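Section 4: Towel Folding

Before you start

1. Clear the table and smooth the cover.
2. Lay one towel within reach of the arm.
3. Load the Ramer folding routine and set the cycle limit to 300 seconds.

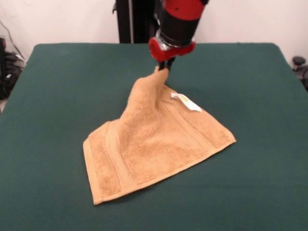

Picking up a towel is the part machines do well. A grip on one corner, like this one with both fingers closed on the tan cloth, raises a peak and leaves the rest in folds on the table. Folding it neatly is harder.

4. If the cloth slips, press Hold and reset it by hand.

Caution: Keep hands off the table while the arm is powered.
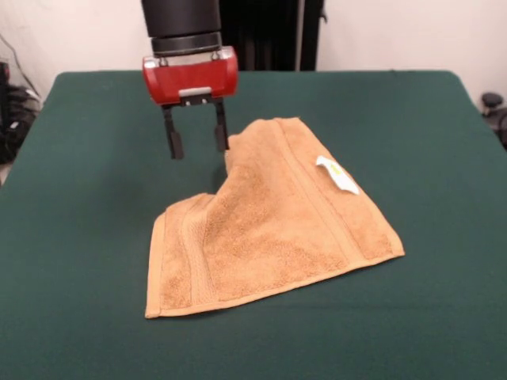 Can I leave it to do the laundry?
Not yet. Plan to have a person load, check and stack every towel.

5. Run the routine on one towel size before you add another.
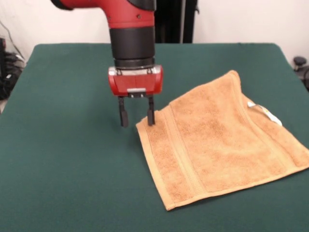 Edges cause most failed grips. The routine looks for a corner first, and a care label or a woven band like the ones on this towel can be mistaken for a hem. Mark such cases "L" in the log.

Note: Our test at Wurnwood covered 62 towels. Shanthi Mondal keeps the results and can send them on request.

6. Press Stop, then switch off the arm at the wall.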